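Notebook, kitchen cell, February
Started 8:40, J. Paju

Target for the kitchen set is 1,980 episodes. We had 600 usable ones when I came in. Nulum wants the whole set before they retrain, so no partial upload this time.

Went through the rejects first. Most of them fail for the same dull reasons: operator pauses too long before the grasp, wrist stream drops out, or the episode gets closed before the arm has gone back to rest. The pauses are the worst of it. The last model learned to hover over things and I'm fairly sure it learned that from us.

Changes from here on:

Operator moves within 5 seconds of the start tone or the episode is thrown out.
Instruction text is typed before the episode, never after.
Counter items get shifted every 25 episodes. Write the shift in the log, even a small one.
Cutting board stays on the counter for all of the fruit tasks.

Overhead view, then wrist view, same counter.

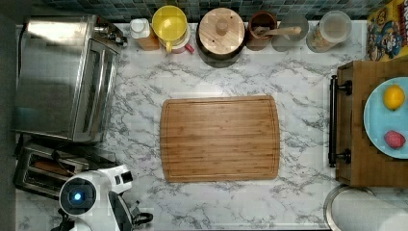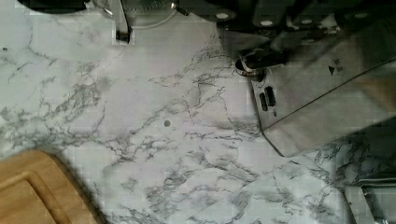
The marble bothers me more than the object list does. With veining that heavy the segmentation pass keeps proposing small objects where there is only stone, and the wrist stream is worse than the overhead for it. Ramanauskas suggested covering the counter with a plain mat. I'd like to keep it bare. Real kitchens have counters like this, and a model that only works on a gray mat is no use to Zorura. Compromise for now: raise the proposal threshold on the wrist stream only, leave overhead alone, compare the two after the next block.

Blur on the wrist stream is also on my list. Exposure was on auto. Fixed it at a shorter value at 11:15 and brought the counter lights up one step. Episodes before that time are tagged "auto" in the log so we can split them out later. Don't delete them.

Clear glass: depth still returns holes. No fix today. Keep glass in the background but don't use it as a grasp target until the depth filter is sorted out.

Instruction wording. We have too many that say "put the lemon on the board" word for word. Wrote a second list with "move the lemon over to the cutting board", "lemon to the board, please" and so on. Still need the same for the strawberry and the plate. The list is in the shared folder under Rarnenness, old project name, sorry - I'll rename it once the upload script stops pointing there.

To do:
check clock offset between overhead and wrist streams again
second reviewer for the rejects, I'm too used to my own rules
ask Nulum if they want failed grasps kept as their own class

Stopped 4:30. Drive swapped, old one labeled and on the shelf.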